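Visiting the Giria Wetland Reserve: Frequently Asked Questions

3 min read

When is the best time to see butterflies?

Activity is highest between 9:30 a.m. and noon, once the grass has warmed. Numbers fall on overcast mornings and after heavy rain. October is usually the quietest month on the Darnance loop. 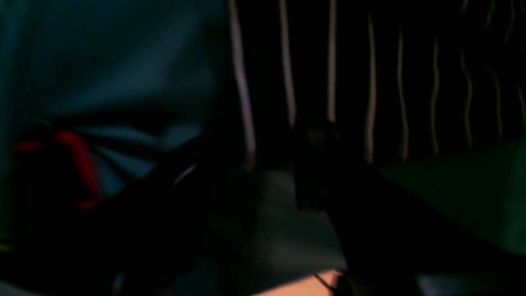
Visitors who wish to photograph puddling butterflies should approach slowly and stay low to the ground. Bright clothing is permitted on all trails, although a strong color can be noticed from a considerable distance, in the way that the red strap-like object stands out against the bluish-gray fabric. Muted greens and browns are recommended at the Buchanan hide.

Do I need a permit?

Individual visitors do not. Groups must apply in advance through the reserve office, and no more than 50 persons may be admitted to the Uvusach boardwalk at one time.

How large is the reserve?

The reserve covers around 200 acres of marsh, secondary forest and open grassland. The boardwalk is 1,999 feet long and is level throughout.

What should I wear?

Long sleeves and long pants are advised on every trail. Light cotton is suitable for most of the year. Closed shoes are required on the Darnance loop, where the path is uneven. 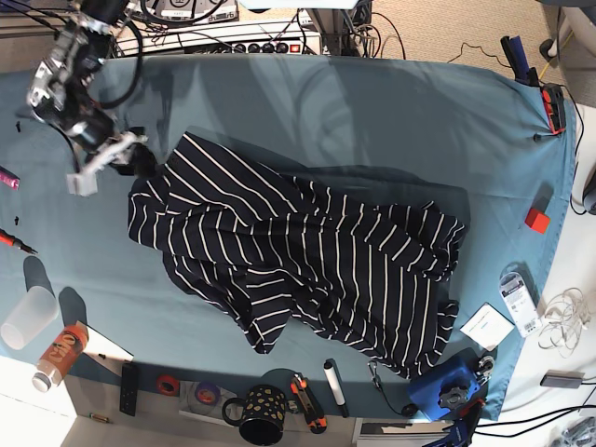 May I collect specimens?

No. The removal of insects, plants, shells or soil is prohibited. Nets may be carried only by holders of a valid research permit, which must be shown on request.

How are sightings recorded?

Visitors may enter sightings in the logbook at the Buchanan hide or submit them by email. The reserve's database currently holds 3,000 butterfly records. Entries should state the trail, the time and the weather. Photographs are helpful but are not required.

What happens to lost property?

Items handed in are kept at the reserve office until claimed. Clothing and bags should be described by color and pattern when making an inquiry.

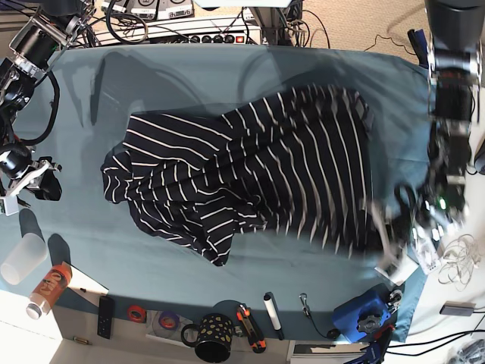 Black garment with white pinstripes.

Are dogs allowed?

Service animals are welcome on all trails. Other dogs are not admitted beyond the parking area.

14 shares | 2 comments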